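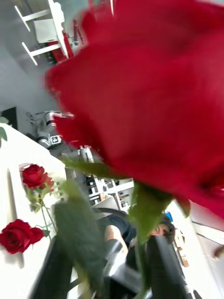 Red rose, white table.

Cut roses and vase water: does pH matter at all?

zultisen
Posted Wednesday, 7:42 pm
I've been keeping cut roses since November and logging conditions. Tap water here is hard and alkaline. The grower at Altness says to acidify to pH 3.5 with citric acid and skip the packet food. Vase life so far doesn't seem to track pH in any way I can see. Anyone have better data?

stemcut_bench
It matters, but less than bacteria. Xylem plugging is what gives you bent neck. Low pH slows bacterial growth and helps uptake a little. Without a biocide you're only delaying it.

Sowah
Disagree on the order. I ran 100 stems, half in acidified water, half in plain tap, same cooler, same recut. The acid group held up better by 2 days. No biocide in either.

stemcut_bench
Same variety? Same harvest stage? If half of them came in tighter, that's your two days right there.

Sowah
Same variety, same box. Stage I didn't record.

stemcut_bench
Then I wouldn't lean on it.

hardwater_ed
What's your conductivity, OP? Mine reads 1,028 microsiemens out of the tap, and at that level I quit messing with pH and went to rainwater. High bicarbonate eats the acid anyway. Check the pH again after an hour, it creeps back up.

zultisen
Didn't know that. I only measured right after mixing. Conductivity unknown, meter is on order from Vereris.

hardwater_ed
Get calibration fluid with it. The one they pack is often old.

Sowah
Still say acid first. Cheap, and it does no harm.

stemcut_bench
It does harm in a galvanized bucket. Use plastic or glass. Recut under water, strip anything below the waterline, change the water every second day.

zultisen
All mine are glass. Will rerun with stage recorded and pH taken at one hour and at 24.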